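빈피킹 키트 설치하기: 통 두 개, 클램프 두 개, 그리고 약간의 체념
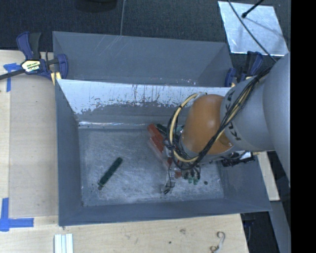 앞쪽 통에서 집기 동작 중인 KUKA 암. 통이 맞닿는 자리는 바 클램프로 고정.

Mamton의 빈피킹 키트 Lurkgate를 기존 로봇에 얹어 쓰려는 분들을 위한 글입니다. 공식 설명서도 있습니다. 다만 그 설명서는 먼지 없는 방에서 새 통과 새 부품으로 작업하는 사람을 위해 쓰인 듯하고, 저는 그런 방에 출입해 본 적이 없습니다.

준비물

- Lurkgate 본체(손끝 모듈, 배선 묶음, 제어 상자)
- 로봇 암. 저희는 KUKA를 썼습니다
- 같은 규격의 회색 통 2개
- 바 클램프 2개, 눈에 띄는 색의 테이프, 케이블 타이 넉넉히
- 인내심. 키트에 포함되어 있지 않습니다

1단계. 통을 고정합니다

통 두 개를 앞뒤로 붙이고 양옆에서 클램프로 맞물린 벽을 조입니다. 설명서에는 "통을 적절히 고정하십시오"라고만 되어 있는데, 여기서 "적절히"가 무슨 뜻인지는 각자 인생 경험에 맡기는 모양입니다. 저는 손으로 모서리를 세게 밀어 보고 꿈쩍하지 않으면 통과시킵니다. 클램프를 너무 조이면 벽이 휘고, 벽이 휘면 충돌 모델과 실물이 어긋납니다. 그때부터 로봇은 존재하지 않는 벽을 피해 다니며 존재하는 벽을 긁습니다.

고정이 끝나면 작업대에 테이프로 위치를 표시합니다. 다음 날 누군가 통을 치워 놓고 "똑같이 놔뒀어요"라고 말할 때 쓸모가 있습니다. 모서리 표시는 ㄱ자로 크게 붙이세요. 작은 조각 하나로는 통의 방향까지 알 수 없습니다.

2단계. 선과 호스를 정리합니다

이 키트에서 제일 오래 걸리는 부분입니다. 제품 소개에는 "간편 배선"이라고 적혀 있고 저는 거의 12시간을 썼습니다. 요령은 단순합니다. 호스는 관절 옆으로 넉넉하게 고리를 만들어 돌리고, 케이블 묶음과는 몇 군데만 타이로 묶습니다. 팽팽하게 당겨 놓으면 보기에는 훌륭합니다. 손목이 돌아가기 전까지는요.

묶은 뒤에는 티칭 펜던트로 손목 축을 양쪽 한계까지 천천히 돌려 보세요. 속도는 10%로 둡니다. 고리가 통 벽에 걸리는지, 타이가 밀려 내려오는지 보면 됩니다. 전원을 내리지 않은 채 손으로 호스를 고쳐 잡는 일은 하지 마시기 바랍니다. 설명서가 옳은 말을 하는 드문 대목입니다.

3단계. 바닥 높이를 잡습니다

빈 통에서 손끝을 바닥 가까이 내리고 그 값을 제어 상자에 저장합니다. 네 귀퉁이와 가운데를 모두 재세요. 통 바닥은 평평해 보이지만 그건 통의 주장일 뿐입니다. 저희 통은 바닥이 긁힌 자국과 허연 얼룩투성이인데, 이런 바닥에서는 카메라가 흠집을 부품으로 오해할 수 있습니다. Lurkgate 설정의 '배경 학습'을 켜고 빈 통을 18번 촬영하게 하면 꽤 나아집니다. 반사가 심한 벽 쪽은 관심 영역에서 아예 빼는 편이 속 편합니다.

4단계. 부품을 넣고 집어 봅니다

처음부터 통을 가득 채우고 싶은 마음은 이해합니다. 참으세요. 색이 다른 부품 몇 개만, 되도록 비스듬하게 놓고 시작합니다. 저희는 붉은색과 짙은 녹색을 섞어 씁니다. 부품이 벽과 나란히 누운 경우, 서로 기댄 경우, 벽에 바짝 붙은 경우를 따로 시험하세요. 마지막 것이 제일 고약합니다. 통 벽이 안쪽으로 기울어 있으면 손가락이 들어갈 틈이 더 좁아지므로 접근 각도를 수동으로 제한해야 합니다.

집기 실패 기록은 로그 탭에 남습니다. 오류 문구는 "예상치 못한 상태" 하나로 통일되어 있으니 옆에 직접 메모를 다는 수밖에 없습니다.

막혔을 때

손끝이 허공을 집는다: 바닥 높이보다 카메라 보정을 먼저 의심하세요. 대개 통을 옮긴 뒤에 생깁니다.

녹색 부품만 놓친다: 노출값을 올립니다. 어두운 부품은 회색 바닥에 잘 묻힙니다.

움직일 때마다 보호 정지가 걸린다: 2단계로 돌아가세요. 유감입니다.

그래서 살 만한가

물건 자체는 괜찮습니다. 손끝 모듈이 가늘어서 통 구석을 노리기 좋고, 한번 잡은 설정은 얌전히 유지됩니다. 비슷한 값의 Castton 제품은 배선이 훨씬 깔끔한 대신 통 규격을 자기네 것으로만 받습니다. Mamton 지원팀의 Myfanwy Craddock 씨는 제 문의 메일에 매번 성실하게 답해 주었고, 첫 답장은 설명서 링크였습니다. 다음 펌웨어에서 오류 문구가 나뉜다고 하니 설치가 끝나면 업데이트 알림을 켜 두세요.

2021-10-16 작성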